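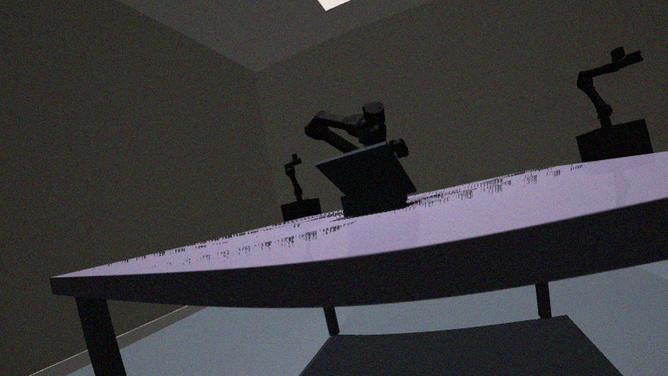
Tutorials > Trendunel Simulator > Getting Started

Setting Up a Three-Arm Table in Trendunel
By Garba Okeke

If you've just unpacked your Trendunel license, welcome! My own first evening with it went mostly to clicking on things to see what they did (I don't regret a minute of it), but a bench with three robotic arms on one long table is a nicer way to begin, and you should have it standing in 30 minutes.

1. Open a new room and drop in the long table from the Furniture tab. Mine has a pale lavender top, so dark arms are easy to pick out.

2. Add the base blocks before the arms. Put the biggest arm near the middle and give the smaller ones a block each, one on either side.

3. If you see jagged black streaks along the tabletop, two surfaces are probably sharing the same height. Raise the upper one by a hair and render again.

4. Go to Lights and turn up the room fill. The default of 11 is awfully dim, and a grainy picture usually clears up nicely by 32.

5. Save the room under a new name, then press Run and let each arm go through its home pose, one at a time.

The Relldale arm pack is sold separately and installs from the same menu.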